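Progress report, Wirkia Community Kitchen and Repair Room
Submitted March 9, 2020
Grant period: second half
Prepared by Noémi Szilágyi, program coordinator

## Where we are

The grant pays for three things: a weekly cooking class for adults, a monthly repair evening for small household items, and the conversion of the old storeroom into a second teaching space. The class is running as planned. The repair evening got off to a slow start and is now full most months. The storeroom is behind schedule, and most of this report deals with that.

Marlene Turcotte asked in her last letter for more on spending and less on background, so I have left out the history of the building. It is in the original application if anyone needs it.

## Cooking class

We finished the second round of the class and started the third. The second round had 19 people enrolled, and 13 of them came to the final session. Most of those who dropped out did so in the first two weeks. Thaís Godoy, who teaches the class, called each of them. The usual answer was work shifts. Two said the start time was too early to get there by bus from Evaritz.

For the third round we moved the start back by half an hour. Attendance so far is better, but it is too soon to say if it will hold.

The course itself changed a little. Thaís dropped the session on baking bread because it ran long every time and the oven could not keep up with the number of loaves. She replaced it with a session on dried beans and lentils -- soaking, cooking a large batch, and using it over several days. People liked it, and it costs us very little in ingredients. The session on reading labels and comparing unit prices stays as it was.

We still don't have a good way to find out what people cook at home after the course ends. The paper survey came back from seven of them, all positive, which doesn't tell us much. We plan to try a short phone call in July.

## Repair evening

Máté Antal runs the repair evening with help from two retired electricians. Lamps are the most common item, followed by kettles and sewing machines. We take no microwaves and nothing with a gas connection.

Each item gets a paper tag with the owner's name, the fault, and what was done. Anything electrical is tested before it leaves. If we can't fix an item the same evening, the owner takes it home and we note which part is needed. We tried keeping items between sessions and stopped, as the shelf filled up and two people never came back for theirs.

The main problem is parts. Heating elements and switches for older models are hard to get in small numbers. Pálfi, the hardware store on the corner, now lets us order through its account at trade price, and that has helped.

## Storeroom conversion

The floor and the plumbing are done. The electrical work is not. The inspector asked for a separate circuit for the counter outlets, which was not in the first quote. Triltley, the contractor, has sent a revised price and can start once we sign.

The extra work comes to $2,741. We have not spent any grant money on it. Etelka Takács has gone through the budget line by line and believes we can cover it from the equipment line if we buy fewer small appliances and use some secondhand ones. I would like your agreement in writing before we move the money.

The changes to the equipment list would be:

- One large mixer instead of two. The class works in groups and has never used both at once.
- Toasters, plates, and cutting mats at the lowest price we can find, new or used. Plain ones will do. 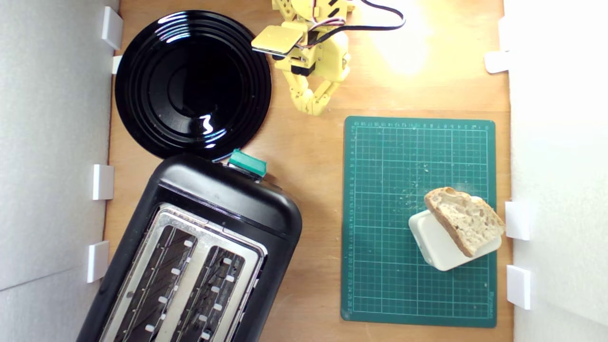
- No new refrigerator this year. The present one is old but keeps its temperature, and Máté replaced the door seal in the fall.
- Knives stay on the list at full price. The current set is worn, and Thaís has asked for new ones twice.

## Next steps

1. Get your answer on the budget change.
2. Sign the revised quote and set a start date for the electrical work.
3. Finish the third round of the class and open sign-up for the fourth.
4. Send you the full accounts, with receipts, at the end of the grant period.

If the electrical work slips again, we will hold the fourth round in the main kitchen and keep the class at its present size. Etelka can answer any questions on the figures. For everything else, please write to me.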